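Checking and Truing Small Wooden Cubes on a Flat Tabletop

This page covers how to check a batch of small wooden cubes for square faces and matched size, and how to correct the ones that fail. It applies to solid softwood or light hardwood blocks without paint or varnish. Finished blocks can be checked the same way but should not be sanded until the finish has been removed.

What you need

A flat, hard tabletop or a separate reference plate
A caliper that reads to a tenth of a millimeter
A small try square
A sheet of float glass large enough to hold a full sheet of abrasive paper
Abrasive paper in 120, 180 and 240 grit
A soft brush and a dry cotton cloth
A pencil, grade H or harder
A low lamp

The original notes for this procedure were written by Borghild Sjögren for the Grerley block sets, where each cube has to stack with any other cube in the same set. The tolerances below come from those notes. For toys or general craft use they can be doubled.

1. Prepare the surface

Clear the part of the table you intend to use and brush it toward one edge. Wipe it with the dry cloth. Do not use a damp cloth. Water left on the table will raise the grain on the bottom face of a cube within minutes, and the reading on that face will be useless until the wood has dried and been sanded again.

Check the table with the blade of the try square held on edge. Look along the contact line with the lamp behind it. If light shows under the middle of the blade, move to another part of the table and repeat. A polished surface with a strong pattern can be hard to read this way, as the veins look like gaps. Turn the blade a quarter turn and look again before rejecting the spot.

2. Let the wood settle

Leave the cubes in the room where they will be measured for at least one night. Wood moves across the grain as humidity changes, and a cube that has come from a cold garage will not hold its size. Spread them out with air on all sides. Cubes left in a closed bag do not settle.

3. Mark the grain direction

Find the two end-grain faces on each cube. These show the ends of the growth rings and feel slightly rougher than the other four. Mark one of them lightly with a pencil dot. All measurements are recorded in the same order starting from the dot, so that a cube can be picked up again later without confusion.

On pale wood the figure may be faint. Tilt the cube under the lamp until the lines appear.

4. Compare two cubes side by side

Before using the caliper, set two cubes on the table and look at them together. Differences of half a millimeter or more can be seen by eye and there is no point in measuring those cubes closely. Start with the cubes at an angle to each other, corners nearly meeting, and look over the faces of both. Then square them up and slide them together until two faces touch along their full width.

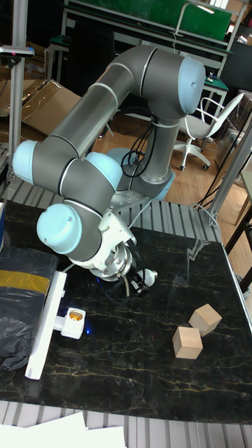 Two light wooden cubes on the dark marble-pattern tabletop, corners almost touching.

With the faces together, run a fingertip across the joint on top. A step that can be felt is larger than the tolerance. Turn one cube a quarter turn and repeat. If the step disappears in one position and returns in another, the cube is out of square and should go to step 6. If the step is the same in every position, the cubes are square but differ in size.

5. Measure

Close the caliper on each pair of opposite faces at the center, then again near two diagonal corners. Use light pressure. Softwood will compress under a firm grip and give a low reading.

Write the three center readings first, then the corner readings. A cube passes if all center readings agree within 0.2 mm and no corner differs from its own center by more than 0.1 mm. Cubes from the Kalten blanks tend to run long on the end grain — check that pair twice.

6. Correct the high faces

Tape a full sheet of 180 grit to the glass. Place the high face down and pull the cube toward you in straight strokes, keeping your fingers low on the sides. Pushing and pulling in both directions rocks the block and rounds the edges. Take 7 strokes, turn the cube half a turn, and take 7 more. Measure again.

Use 120 grit only where more than half a millimeter has to come off. Change to 240 grit for the final strokes on the long-grain faces. End grain can be left at 180.

If one corner is high, put the pressure over that corner and take 2 strokes at a time. Check with the square after each pass.

7. Ease the edges and store

Draw each edge once along the 240 grit at 45 degrees, without pressure. Brush off the dust and erase the pencil dot. Store passed cubes in a single layer in a lidded box, with the grain all running the same way.

Common faults

Cube rocks on the table: one face is crowned. Sand on glass, never on the table or on a hand-held block.

Faces pass but cubes do not stack straight: the try square has been dropped or worn. Test it by scribing a line, flipping it and scribing again.

Readings drift during the day: the room is drying out. Stop and continue the next morning.

Batch records are kept under the set number, for example Grerley 1273, with the readings listed in the order given in step 5.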